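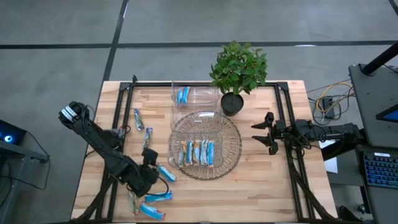 Orbital sander tips, mostly learned the slow way

Got the random orbit sander out again after the holidays and figured I'd write this stuff down before I forget it. Mine's the Dorside with the hook and loop pad. Most of it goes for any sander that size.

Paper
Line up the holes. Every time. If they're off, the dust just sits under the disc and you get swirls.
Don't skip grits. 80, 120, 180 and stop there if you're oiling. Paint, you can stop at 120.
Disc feels smooth to your thumb? Toss it. A dull disc gets hot and cooks the loops on the pad, and a new pad costs more than a whole box of paper.
Box of cheap Fornar discs is fine for stripping. For the last pass I buy the better ones.

Speed
Slow for veneer and edges, 2 or 3 on the dial. Full speed on flat solid boards only.
Start it ON the wood, not in the air. Set it down flat, switch on, then move. Lift off before you switch off.
An inch a second. Feels silly slow. Do it anyway.
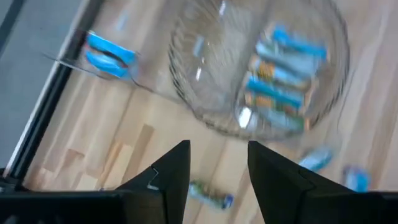 posted by the Haugen Shed page
January 19, 2020 — filed under Power Tools, Sanding

Pressure
Hand weight, no more. If the pad stops spinning you're leaning on it. Put a pencil mark on the edge of the pad so you can see it turn, works great.
Don't tip it up to get at a bad spot. You'll dig a dish and then see it forever once the finish goes on. Go back a grit and do the whole board.

Dust
Little bag is useless past half full. Empty it when you change discs.
Shop vac is way better. Hose never fits — I used a piece of old bike inner tube and two hose clamps, been on there since June.
Wear the mask even with the vac going. Outside too.
Stripping old paint, test it for lead first. If it's lead, put the sander away, that's a diferent job.
Oily rags from after: lay them flat outside to dry, one layer. Not in a pile and not in the trash can.

Checking your work
Scribble pencil all over the board before each grit. Pencil gone, move up. Saves a lot of guessing.
Lamp down low, off to the side, lights off overhead. Scratches jump right out.
Wipe with a damp rag before the last grit, let it dry 15 minutes or longer, then sand the fuzz off. Finish goes on much smoother.

Looking after the thing
Blow out the vents. Cord out of the wall first!!
Pad won't hold discs anymore: count the screws before you buy, theres a 5 inch pad with 3 screws and one with 8 holes and three screws and they look the same in the pictures. Take the old one to the store.
Grinding noise when it's spinning down is usually the bearing. Braking whine is the rubber ring under the pad, cheap fix, pull the pad and press a new one on.
Hang it up or lay it on its side. Sitting on the pad for months flattens the loops on one side, mine did.

Corners — don't. Fold a piece of paper around a scrap block and do them by hand. Tried the Graltden detail sander for that and ended up back with the block.

Will add belt sander stuff when I get to it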